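From the Training Floor: My First Season Teaching Machines to Do Towels

I've been asked three times to write something for the newsletter about the move from the Samach laundry to the training floor, and three times I said I was too busy folding. Well, it's October, the linens from the summer rentals are in, and I have run out of excuses. So this is my account, and anyone on the floor who remembers it differently is welcome to write the next one!

For those of you in the other buildings, a quick catch-up. Samach has washed, dried and folded towels for hotels and rental apartments as long as I've worked for it, and I've been on the finishing side for 16 years. Last spring we heard that Jurolon, the automation people, wanted to build a folding and finishing line with us, called Gumano. There was a meeting in the break room, the kind with good cookies, so we all knew it was serious. The word "robot" was said, and I looked at my hands and thought, okay, that's me done.

What they wanted first was our hands. The machine has to see a lot of handling before it can manage any of its own, so a group of us moved over to the bright room upstairs of the loading dock and started doing our regular jobs with grippers in our hands. You squeeze, the fingers close, you pinch a corner, you bring it over. The tool records what it sees and where it's been. Then you shake the thing out and do it again. Our target for the first stretch was 512 good takes of plain white cloth before we could touch anything with a color in it, and I can tell you I dreamed about white cloth.
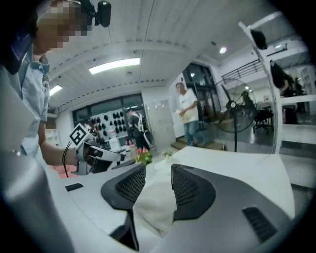
My biggest surprise was how much I had to slow down. Sixteen years of folding and I could do a bath towel while talking, chewing gum and looking out the window, and then you put a gripper in my hand and I was back to being a kid with mittens on. Most of what we work on starts out like that white cloth between the fingers, all crumpled up in folds, and a person just gives it a flick and finds the edge. A gripper can't flick (not yet, anyway). You have to go in, look for a fold that's sitting up, take it gently and see what comes with it. I had never once thought about how I find a corner. Now I think about it in the shower.

The other thing that took getting used to is the paperwork, if you can call it that. Every take gets a mark: good, redo or toss. At the beginning the Jurolon folks did the marking and we did the handling, and that went badly. They'd toss takes because the end result looked sloppy, when to us it was a perfectly fine way to rescue a bad start, and they'd keep ones where the towel came out flat but the handling would have stretched the hem. We brought it up, kind of loudly, and since the summer two of us from finishing sit in on the marking every afternoon at three. It's my favorite part of the job now. I get to argue about hems and they pay me for it.

I don't want to make it all sound rosy. My wrists are not crazy about the gripper, which is heavier than a towel and doesn't get any lighter after lunch. We asked for shorter turns and got them, 65 minutes and then you switch to something else, and it helps a lot. A few people tried it and went back down to the wash side, and I understand that completely. It's a quieter job up here, you're concentrating the whole time, and I do miss the radio. There's also the question we all have, about what happens when Gumano is running for real. We've been told in writing that the finishing crew stays the same size through next year and that the people who trained on the line get first pick of the jobs running it. I've got that letter in my kitchen drawer and I'm keeping it.

Then there's the drying and fluffing, which was supposed to be a small side job and has turned into most of my week. Our fancier clients, the Tóth guesthouses mainly, want hand finishing on certain pieces, and that means working a towel over bit by bit so the pile stands up the way they like. The question was whether two hands could share it, one tool holding and the other doing the air.

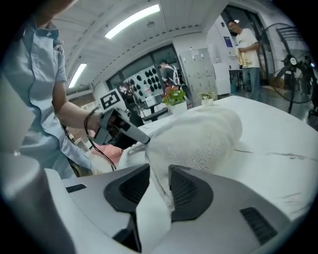 Terry is a stubborn fabric, and I say that with love. The loops grab each other, the weight sits wherever it wants to, and as soon as you lift one part the rest tries to follow along. So you have one person with the hair dryer and its long nozzle aimed at the towel, and the gripper pinching up a strip of it from the other side, and the two of you have to agree on things. Where to hold, how high, when to let go and move over. My partner and I used to talk our way through it ("up a bit, okay, over") and now we mostly don't need to. I was told the quiet takes are every bit as useful to the machine as the chatty ones, so there goes my career in radio.

We've done a little over 200 of those two-person takes, and they're hard! You can't zone out for even a second. But I have to say I like them better than the plain folding, mostly on account of having company. On the old line you stood next to somebody all day and never did one thing together.

A few practical bits before I get back to it. If you're on the wash side and want to try a turn with the gripper, the sign-up sheet is on the door of the break room, and you don't need any computer skills (I can barely work my own phone). Tie your hair back and wear shoes you can stand in. We're also looking for old towels, the more worn out the better, as everything we practice on is too nice and the real loads never are. Thin spots and frayed edges are very welcome. Just please wash them first. Drop them in the bin by the stairs, and if the bin's full, bring them up and say hi.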